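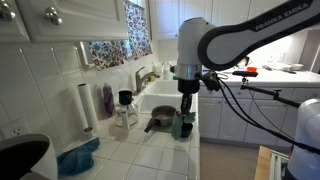
Reading Acts straight through with a group – worth it?

griltuva_reader
Our small group leader, Lamisi, wants us to read the whole book of Acts over July, no study guide, just the text and whatever questions come up. I'm excited but a little nervous! I've only ever done it in bits, a sermon here and a sermon there, and I get lost once Paul starts sailing all over the place. Has anyone done this with a group that has a lot of new believers in it?

KwokwaiP
We did it in one evening, out loud, taking turns. It took a bit over 2 hours plus a soup break. Read it like a letter from a friend (Luke is writing to Theophilus, after all) and don't stop for every place name. Print one map and leave it on the table.

nkuna_n
I'd go slower, sorry Kwok-wai. New believers are going to hit Ananias and Sapphira in chapter 5 and want to talk. If you rush on to the next thing they go home with that question stuck in their heads. One or two chapters a night is plenty.

KwokwaiP
Fair, but then you never get the sweep of it. Pentecost alone has 3000 people baptized and by the end Paul is preaching in Rome. I'd never felt how fast it all moves until we read it in one go.

Ankit_C
Could you do both? Read it all once, then go back for the hard parts. My wife's group did Luke that way and they're still going, ha.

nkuna_n
I could live with that – as long as the second part really happens.

griltuva_reader
Ooh, I like that. Lamisi says yes to the long evening first, then chapter 5 the week after. Kwok-wai, which map did you print? The one in the back of my Bible is tiny.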